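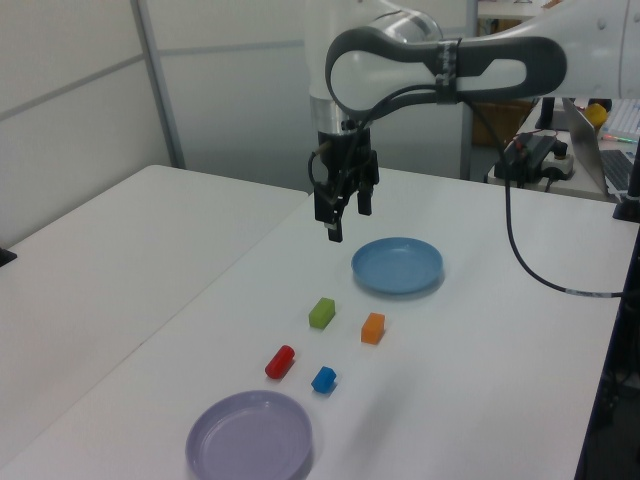
买机械臂这件事,我从去年就开始念叨,念叨到家里人一听见“预算”两个字就自动起身去倒水。今年总算要动真格的了,所以写一篇流水账,把我们小工作室的采购计划理一理,也给同样在纠结的朋友当个参考(反面教材也算参考嘛)。

先交代背景。我们工作室很小,做的是桌面抓取这一块,平时接一点教学演示的活儿,偶尔帮别人录一批演示数据。手头用的这套臂是租的,租约到八月,到期要么续,要么还,要么自己买一台。续租最省心,可是我把租金一笔一笔加起来以后,整个人都不太好了。加完之后我又加了一遍,结果一样,于是开始认真看报价单。

报价单这种东西,看第一份的时候觉得挺清楚,看到第三份就开始怀疑自己识不识字。Grolwood 那份写得最漂亮,封面都有,臂、控制柜、示教器、线缆、一年保修,打包一个总价。Chevalier 那份正相反,每个螺丝恨不得单列一行,安装费、培训费、运费、开箱验收费(这个我到现在没弄懂,开箱还要钱?),总价要自己拿计算器按。Pernley 最有意思,主机价格低得让人心动,翻到附录才发现夹爪不含,转接法兰不含,连急停按钮都写着“选配”。急停选配!我对着这一行看了很久,去泡了杯茶,回来它还在那里。

所以我的第一条心得就是:别比总价,先做一张自己的表,把每家的东西往里填,填不进去的格子就发邮件问。我那张表最后有两页,其中一页全是备注。问的时候也有讲究,不要问“包含夹爪吗”,要问“从我付款那天到它能夹起一个东西,中间我还需要另外买什么”。后一种问法,对方一般会沉默一会儿,然后发来一封很长的邮件。那封邮件比报价单有用多了。

第二条,夹爪的钱要单独留。我以前总觉得臂是大头,夹爪嘛,配件而已。用久了才知道天天跟东西打交道的是夹爪,磨的是它,撞的也是它。平行夹爪够不够用,得看你夹什么。我们主要夹小积木、小零件,平行的完全够,三指的看着很帅,我也眼馋了好一阵,最后还是从清单上划掉了(划的时候有点心痛)。省下来的钱换成备用手指,一副装着,一副放抽屉,坏了当天就能接着干活。手指这东西还可以自己打印,打印件便宜,就是精度得自己盯着,我打坏过好几版,孔位差一点点就装不上去,装上去了又歪。

第三条,线。拜托大家给线留预算!我第一版表格里根本没有这一项,心想几根线能花多少。后来才明白,电源线、通讯线、夹爪线,加长的、备用的、固定线用的扣子和扎带,零零碎碎加起来真不少。线的走法也要早点想,夹爪上的线要留够余量,手腕一转就绷紧的那种最要命;从臂上垂到桌面的线呢,又不能横在工作区中间。我现在的办法是先用胶带临时固定,让臂把常用的动作都走一遍,看清楚哪里会扯到,再去下单买长度合适的。先买线再走线的话,多半要买两次,别问我怎么知道的。 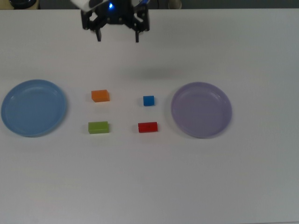
全文约3200字,阅读时间:9分钟

接着说桌面上的东西。这部分最便宜,也最容易被瞧不起。我们现在的基础任务特别朴素,两只盘子,一只浅蓝一只淡紫,中间几块积木,红的绿的蓝的橙的,按指令夹到该去的盘子里。有朋友看了我的清单说,你搞机器人,采购表里怎么还有盘子?有啊,当然有,而且盘子我挑了很久。太深的不行,夹爪往下探容易碰到边;太亮的也不行,反光一强,画面里就是一片白。浅口、颜色淡、分得开,这样就很好用了,价格嘛,基本等于一顿早饭。

积木也一样,建议同一款多买几套。做演示的时候丢一块,整套任务就得改,改任务比买积木贵多了。颜色最好一次买齐,不同批次的红色能差出去一截,人眼觉得无所谓,程序未必这么想。形状也别全买一样的,方的、长的、圆柱的都来几块。圆柱躺着放的时候尤其能考验人,夹的角度稍微偏一点它就想滚,我拿它当测试题,哪家销售敢现场演示夹这个,我对哪家的好感就多一点。

桌子要不要换,我们吵过一轮。现在用的是白色桌面,好处是干净、对比强,东西放上去一目了然。缺点是影子也一目了然,夹爪一悬在上面,底下就灰蒙蒙的一片。我原来想换成深色的,后来算了一下,换桌子就得重新打光,重新打光就得加灯,加灯又得加插座……一张桌子牵出来一长串,最后决定桌子不动,只买一盏能调亮度的灯。插座倒是真得加,旁边那张桌上又是笔记本又是键盘,电源插排早就挤得满满当当,控制柜再来凑热闹,我怕哪天一脚踢掉的就是正在跑的任务。

再来聊聊钱怎么分,这个大概是大家最想看的。具体总价我不写了,跟各家还在谈,写出来不合适。分法倒是可以说:我给杂项单独留了4000块,里面包括线、灯、插座、盘子积木、打印耗材,还有一个写着“想不到的东西”的格子。这个格子请务必保留。上回租设备进场,光是把桌子垫平、换几颗长度不对的螺丝,再加上临时跑去买的转接头,就花了200块,全都不在计划里。数目不大,但是报销的时候要解释半天,很烦。

另外一笔容易漏的是时间。供应商说的交期,我一般会自己再加30天。从下单到收货是一段,收货到装好是一段,装好到能稳定夹东西又是一段,最后这段最长,而且不会有人写在报价单里。我们租的这台当初就是这样,箱子到得挺快,大家都很兴奋,结果标定弄了又弄,软件版本对不上,又等对方发补丁。那阵子租金照付,活儿一件没干。这次要是买,我打算让新旧两台重叠一段时间,旧的继续接活,新的慢慢调。多付一点租金,换晚上能睡着觉,我觉得划算。

说到软件,也提醒一句,报价单里的“软件授权”四个字要问到底。是按台算还是按人算,一年一付还是一次买断,过期了以后机器还能不能动。我问过一家(就不点名了,反正是上面三家里的一家),对方说过期之后“基本功能不受影响”。我追问基本功能是哪些,对方说可以开机。可以开机!我谢谢你啊。

售后这块,我最看重的是备件从哪里发。合同上写得再热情,备件要漂洋过海的话,坏一次就是停工好久。Bonau 是我后来才加进名单的,名气小一些,报价也不是最低的,可他们的备件清单是带价格一起给我的,每个关节、每块板子、每根线多少钱,白纸黑字。光这一点我就愿意多聊几轮。当然聊下来也有别的毛病,示教器的界面丑得很有年代感,文档的中文版像是赶工赶出来的,有几页的插图跟文字对不上,我看得一头雾水,只好对着英文版慢慢啃。

二手的我也看过。便宜是真便宜,照片也拍得很诱人,可是运行了多少小时,卖家往往说不清,关节间隙也没法隔着屏幕摸。我的想法是,如果团队里有人会拆会修,二手可以冲;像我们这种坏了只会打电话的,还是算了吧。真要买的话,一定亲自去一趟,让它夹着东西来回跑,跑到卖家开始看表为止。

还有演示样机,很多人不好意思开口要。开口嘛!我这次跟每家都提了同一个要求:请在我们的桌子上,用我们的盘子和积木,做我们的任务。有的爽快答应,有的说要排队,还有的发来一段宣传片让我先感受一下。宣传片里那只手倒咖啡倒得行云流水,可我又不卖咖啡。

目前的进度是这样:表格改到不知道第几版,Grolwood 和 Bonau 进了下一轮,Chevalier 在等他们解释那笔开箱验收费,Pernley 要是肯把急停放回标配,我也愿意再看看。夹爪的型号差不多定了,备用手指我已经先下单了两副,线还没买,等走完线再说。灯在购物车里躺着,同款有白色和黑色,我还没选好。

有在用这几家设备的朋友,欢迎留言讲讲实际体验,特别是保修期过了以后的故事,我很想听。卖设备的朋友也欢迎留言,但是请直接带上备件价格表,谢谢!下次更新应该是合同签完以后,到时候把最后那版表格去掉金额贴出来,需要的可以自己拿去改。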